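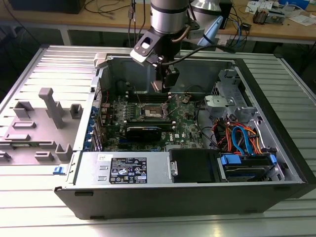
Desktop computer with its side panel removed.

Revised Vermeulen estate: information for owners and customers

Satow has confirmed the specification of the revised Vermeulen estate, which will be built at the Badberg plant and supplied through the existing dealer network. Orders open in July. The saloon continues unchanged for the present model year and is not covered by this notice.

The Vermeulen has been the mainstay of the Satow range for several years, particularly among customers who tow or who carry heavy loads over long distances. Their comments have been collected through dealers and at service visits, and most of the changes described in this item follow from them. The outward appearance of the car has been altered only slightly. The front bumper is new, the lower air intake is wider, and the rear lamps now extend into the tailgate. The roof rails are fitted as standard and accept the same crossbars as before, so customers who already own a Satow roof box or cycle carrier will be able to transfer it to the new car.

Load space and seating

The load floor has been lowered and the wheel arch trims reshaped. With the rear seats in use and the luggage cover in place, the load area now holds 1,048 litres. The luggage cover itself can be stored beneath the floor, a change requested more often than any other. Two additional lashing points have been provided behind the rear seats, and the tailgate opening is wider at the base.

The front seats have a longer cushion and a greater range of height adjustment. Heated front seats, formerly an option on the entry version, are now included throughout. Leather trim is available on the upper two versions only, and the pale grey cloth has been withdrawn.

Engines and transmission

Both petrol engines and the diesel are carried over with revised fuel injection and a quieter timing drive. The diesel remains the recommended choice for towing. Its maximum braked trailer weight is 1,646 kg with the manual gearbox, and customers should note that the figure for the automatic is lower and is stated in the handbook supplied with each car. The limit applies to the trailer and its contents together.

The automatic gearbox now has 7 forward speeds and replaces the earlier unit on all versions. Gear changes at low speed are smoother, and the selector has been moved closer to the driver. A separate towing setting holds each gear for longer on hills — it must be chosen by the driver and does not engage by itself when a trailer is connected.

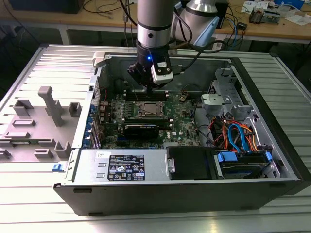 Suspension settings have been revised to suit the new gearbox. Self-levelling rear suspension remains available as an option on the diesel and should be specified at the time of order, as it cannot be fitted afterwards. Wheel sizes are unchanged. Customers who keep a set of winter wheels from the outgoing Vermeulen may use them on the new car, provided that the tyres are of the correct load rating.

The Trirnirer edition

A limited version of the estate, to be known as the Trirnirer, will be offered alongside the standard range. Production is restricted to 100 cars. Each will be finished in dark green with a tan interior and will have the diesel engine, the automatic gearbox and self-levelling suspension. A removable tow bar and a full-length load mat are included in the price.

Allocation of the Trirnirer will be made in the order in which deposits are received at dealers. A deposit may be transferred to a standard Vermeulen at any point before the car enters production, but it may not be transferred to another person. Dealers have been asked not to accept more than one deposit for this edition from any household.

Servicing and warranty

Service intervals for the petrol engines remain as they are. For the diesel, the interval between oil changes has been extended, except where the car is used regularly for towing, in which case the previous interval continues to apply. Owners are asked to tell the dealer at the time of booking if the car is used in this way so that the correct work can be recorded in the service book.

The warranty is unchanged in length. Cover for the tow bar and its wiring has been added where these were fitted before delivery. Tow bars obtained elsewhere and fitted after registration remain outside the warranty, and any fault in the rear lamps or parking sensors that arises from such a fitting will be charged for.

Owners of the outgoing Vermeulen are not affected by these arrangements. Parts and accessories will continue to be stocked at Badberg, and the revised luggage cover will not fit earlier cars.

Ordering

Prices for the full range will be published when orders open. Brochures may be requested from any Satow dealer before then, and demonstration cars with both gearboxes will be placed with the larger dealers first. Customers who have a Vermeulen on order in its present form and who wish to change to the revised car should speak to their dealer as soon as possible — changes cannot be accepted once a build week has been confirmed.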